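Penso muitas vezes que compramos roupa de criança como se a criança fosse ficar sempre do mesmo tamanho. A minha filha cresceu muito em 8 meses e metade do armário já não lhe serve.
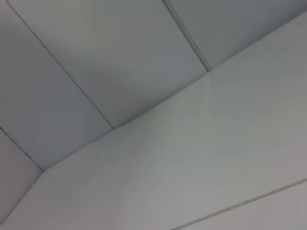 Na minha terra, a roupa passava de primo para primo. A minha tia Kulap guardava tudo numa caixa e ninguém tinha vergonha de um joelho remendado. 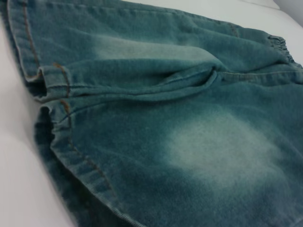
Em Portugal encontrei outra ideia – a de que uma peça usada é sinal de pobreza. Não concordo. Um tecido já lavado muitas vezes é mais macio para a pele.

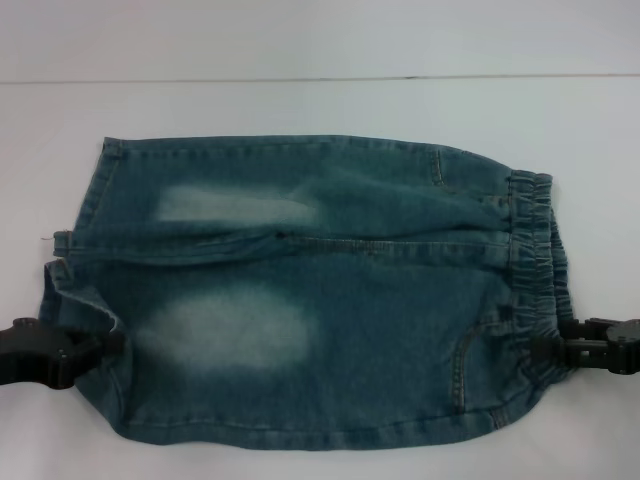

As escolas podiam organizar trocas num domingo de agosto, antes das aulas. Eu levaria 7 peças.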